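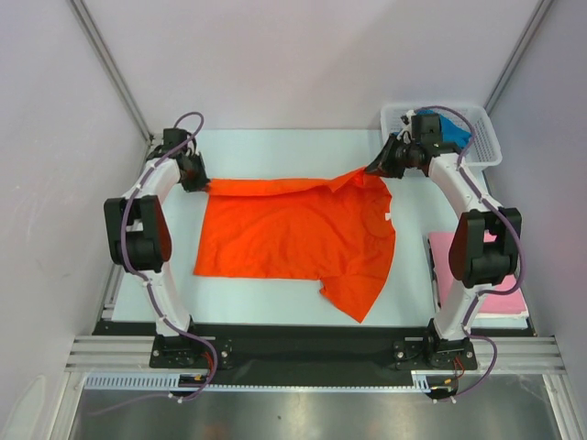
Cable routing and reset rules for two-arm folding cells — what do you all do?

plirnia_yvonne
Posted July 1, 2024

Hi all, Yvonne Ackroyd from Plirnia. I'm rewriting our house rules for the folding cells and I'd love a sanity check before I print the thing and tape it to the wall. We do T-shirts mostly, two arms on one rail, one gripper on each top corner. The old rules were one page long and half of it was about coffee.

What I have so far:

Shirt goes down flat, body facing up, before anybody hits start.
Cables over the top of the arm and down the outside, never between the arms.
No loose wire ends anywhere near the base plates.
Finished stack stays on its tray, off the work surface.
Joint check every 1000 cycles, gripper pads every 2000.

What am I missing?

drunier_dan
The cable one I'd sign today. We had ours running down the inside for a whole winter and every time both arms came in toward the middle I held my breath. Purple cable over the top with a nice fat loop is fine by me, just write down how much slack. "Some slack" means something different to every person on shift!

foldfather
Going to disagree on pads at 2000. We log every grip and our pads start slipping on jersey way before that. Last set came off at 2845 and it should have been gone long before, the corners were sliding out on the pull. I'd say check at 1000, same as the joints, and do it all in one go.

plirnia_yvonne
@foldfather ok but what fabric? We're nearly all cotton tees, and I don't want people opening the cell twice as often if they don't need to. Every time somebody opens a door they bump something.

foldfather
Cotton too. Bright heavy stuff, school orders. Your call, but put a number in there that you've tested, don't borrow mine or anyone else's.

ngcobo_cell7
Bare wire ends at the mount are my pet peeve, so thank you for that line. I'd go further — anything you can see the red or black of gets capped or tucked before power on, and whoever finds it writes it up. Also, where do your baskets live? I can see one right behind the right arm in your photo. Ours has to be outside the swing of both elbows, with tape on the floor to show where.

plirnia_yvonne
It lives back in the corner. I hadn't written anything about it at all, so that's going in. Tape is a good idea.

drunier_dan
Same question for the pink pile. It's on a tray, sure, but the tray is right under that right arm's joint. Does the arm ever come down that low?

plirnia_yvonne
Not in the fold program. In a manual jog it could, I guess. Hmm.

ngcobo_cell7
Then the rule should cover jog too. Clear the sides before you jog, trays and baskets both. People always write these things for the automatic mode and the dings happen in manual.

clidero_mo
Unpopular opinion, but I think you can overdo this. We had a sheet with a rule for every little thing and the new folks stopped reading at line 7. I'd keep safety on the wall and put the quality stuff (wrinkles on the top edge, how tight to pull) in the job file for that garment.

foldfather
How tight to pull is both, though. If a gripper lets go with the fabric stretched, the other arm's still carrying on and now you've got a shirt wrapped around something.

clidero_mo
Fair. Put the max pull on the wall, then, and leave the wrinkles to the job file.

plirnia_yvonne
I like that split. So the wall sheet gets cables, wire ends, max pull, clear the sides before jog, and the check intervals. Garment sheet gets layout and sleeves. Do any of you have a rule for sleeves, by the way? I've got one hanging down in a point below the body and I can't decide if the operator should square it up or if the arms should just deal with it.

drunier_dan
Operator. Takes two seconds.

foldfather
Arms! If a person has to tidy every sleeve, why did we buy two of them?

ngcobo_cell7
Dan's right for now, foldfather's right in January when you get the next program update. Write it with a date on it and revisit.

plirnia_yvonne
Operator it is, then. I'll post the draft once the pull limit's tested.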